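Two Arms and a Box of Caulk: Evaluating the Kisto Bench Kit for Small-Store Restocking
Project report, Muammer Karabulut and Bülent Öztürkmen
25 Sep 2023

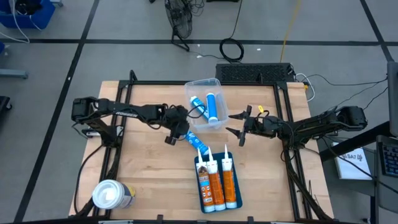 Figure 1. The Kisto bench with a sorting task laid out: caulk tubes in the clear container, on the table and in the tray.

1. Why caulk

Our project partner, Panstead, sells paint and sealants to people who come in for one tube and leave with four. The returns bin is where the other three end up. Panstead asked whether a two-armed bench robot could take the mixed tubes and stand them in trays by type, ready to go back on the shelf. We said we would find out, which at the time seemed like a modest promise.

The product under review is the Kisto bench kit: two arms, two parallel grippers, the aluminum extrusion frame they mount on, and a software package called Inby that records demonstrations and plays back a trained policy. The kit is offered to schools and small businesses as "ready in an afternoon." We will return to the afternoon.

2. Setup

The arms sit on opposite sides of the table and face each other, so both can reach the middle and each can reach its own side. Neither reaches the far corners comfortably. The manual calls this the "shared workspace." We came to call it the argument zone, as it is also where the arms are most likely to meet.

Assembly took us three days in August. One of those days was our own fault (we mounted the left arm as the right arm, and it was surprisingly willing to go along with this). The other two belong to the manual, which covers the frame in great detail and the cabling in one paragraph. The cables work fine. They also go everywhere, and anyone ordering the kit should budget for clips.

3. The task

A tube is an awkward thing to give a robot. It rolls, the nozzle bends if you grab it, and the body dents if you squeeze hard enough to be sure of it. The clear container makes matters worse, because its walls are low enough to look harmless and high enough to catch a finger on the way out.

We split the job into three stages:
Pick: one arm lifts a tube out of the container or off the table.
Turn: the tube is brought upright, with a handover if needed.
Place: the tube goes into the tray, nozzle up, beside its neighbors.

We recorded 1,167 demonstrations in Inby and threw out the ones where the operator sneezed, gave up or was Bülent before coffee. That left 1,000 for training. Testing used 200 runs with starting positions drawn at random.

4. What we found

Picking from the open table was the strong point. The grippers have narrow pointed fingers that get under a tube neatly, and if the first attempt only nudged it, the second usually worked. Picking from the container went less well when a tube leaned against the wall. The arm would approach, reconsider, and approach again from the same angle with what looked like fresh optimism.

Turning was the weakest stage. Handovers succeeded more often when the receiving arm waited, and Inby has no simple setting for waiting. We ended up teaching patience by demonstration, meaning that we sat very still for long stretches with our hands on the controls.

Placing was good for the first tube, decent for the second, and for the third it depended on how much room the first two had left. The policy does not plan ahead. In fairness, neither did our spring schedule.

We had 13 emergency stops during testing. Most were arms getting too close to each other. Two were us leaning on the button.

5. Service and support

Kisto's support answered every message within a day and once sent a replacement finger without asking how we had lost the old one. The Inby documentation is thinner. The page on camera calibration refers the reader to a second page, which refers the reader back.

We also looked at the Sýkora bench on paper. It has a longer reach and a proper cable channel, but its recording software is sold separately, and that put it beyond our budget.

6. Recommendation to Panstead

The kit is a reasonable buy for teaching and for trying out ideas. We would not put it in the stockroom yet. A person sorts tubes faster and can do it while complaining about the returns policy, a feature Kisto does not list. If Panstead wants to continue, we suggest a container with one side lowered and a tray with dividers before any further training. Both are cheap, and we should have thought of them in August.

Our training settings and the full run log are in Appendix B. Appendix A is the cable diagram, which we drew ourselves.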